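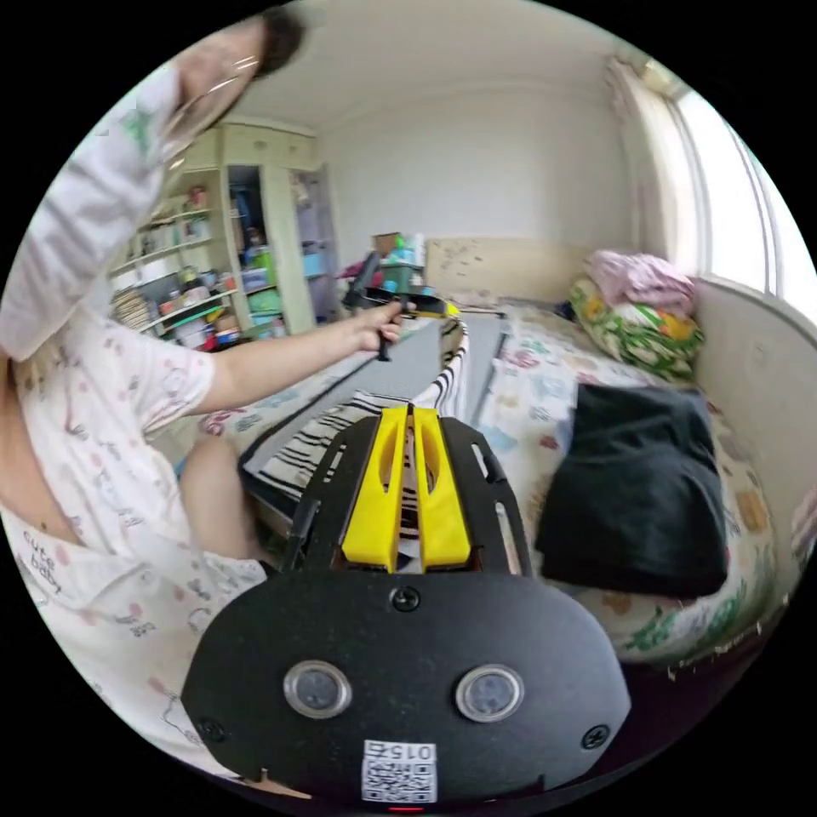

*A bed, a printed pajama shirt and a striped strip.*

## Participants wanted: home sleep diary study

Lesteo is looking for 67 adults in Etcombe and Vorkside to keep a sleep diary at home through July. No overnight visits are needed.

**What you do**

- Fill in one page each morning before 10 a.m. Most people need five minutes.
- Note when you went to bed, when you got up, and any naps.
- Write down caffeine after noon and what kind of bedding you used.
- Take two phone calls with us, one at the start and one at the end.

**Who can take part**

You must be 18 or older and sleep at the same address at least five nights a week. Night shift workers are welcome and fill in a separate form. We can't accept people who started a new sleep medicine in the past month.

**Pay**

$107 for a complete diary, paid by check in August. If you miss more than four mornings, we pay half.

Diaries are stored under a number, and your name is kept in a separate file.

To sign up, ask for Kadir Keskin at the Lesteo front desk, Room 731, Kanaujia Building, or leave a note with your phone number and the best time to call.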